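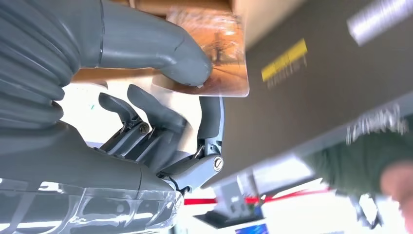 A day at the Prernlow automation open house

February 11, 2018

I went to Prernlow with a budget sheet in my bag and a head full of doubts, and came home with the same sheet covered in pencil. Our shop sells prints, cards and small framed pieces, and for the past year we've been talking about getting help with the picking and packing. A robot hand that could take one card and pass it along would do us a lot of good in the busy months. Whether we can pay for it is another matter!

The open house ran all morning in the two long rooms behind the Prernlow offices. They had let in four suppliers, and I spent nearly all my time with two of them, Arner and Cantero, who build very different things and were both happy to talk money. I can't tell you how rare that is. At the last fair I went to, every price was "on request" and every request ended with a brochure.

Arner makes simple grippers. Two flat fingers, one motor, a box of spare pads. It does the same move all day long, and the man running it let me stop it and start it as often as I liked (I did this more than was polite). For boxes of one size I'd buy it tomorrow. Our trouble is that we have cards, tubes, flat frames and those awful padded envelopes, and each one would want its own set of pads and its own setup time.

Cantero is at the other end. They work with hands that have a thumb and several jointed fingers, and cards are just the sort of thing people ask them about. A small card is harder than it sounds. It's thin, it bends, the glossy ones slide, and you have to hold it firmly without leaving a mark on the print. The thumb does a lot of the work, pressing the card down against whatever is behind it, and I could have stood there until lunch watching different ways of doing it. What I liked best was that they talked freely about the drops. A hand like that needs someone on staff who will learn it properly, and they said so before I asked.

Now for the planning side, which was the reason I made the trip. Cantero gave a short talk on what buyers forget, and I filled a page and a half. The hand is one line in the budget. Then you have the arm, the mount, the guarding, the cover that keeps dust out of the wrist, training, and the hours when the whole thing sits still while you work out why. They suggested putting 20 percent of the purchase price aside for the first year and not touching it for anything else. I had put down nothing at all, so that was a useful slap.

They also had us work out our own numbers on paper. We packed 1,541 orders last May, our best month so far, and between 300 and 400 of those were single cards. I had always thought of cards as the bulk of the work because they're so fiddly. Seeing the figure written down changed my mind about where to begin. Frames take longer, cost more when they're dropped, and need two people.

A few things I'd ask any supplier now — how long a replacement finger takes to arrive, who pays for the visit when something jams, and whether you can rent for a season before you buy. Arner said yes to renting. Cantero said yes too, but with a minimum of three months and training paid up front.

There was a third table from Cledadent with software for planning the layout of a packing area. I only got ten minutes there and wish I'd gone earlier. You draw your room, put in your benches and doors, and it shows how far an arm can reach. Ours would hit the radiator.

Coffee was good, parking was terrible, and the second room was freezing, so bring a sweater if you go to the next one in May. I've signed up for it already, and I'm taking a bag of our own cards, the glossy ones included, for the Cantero people to try.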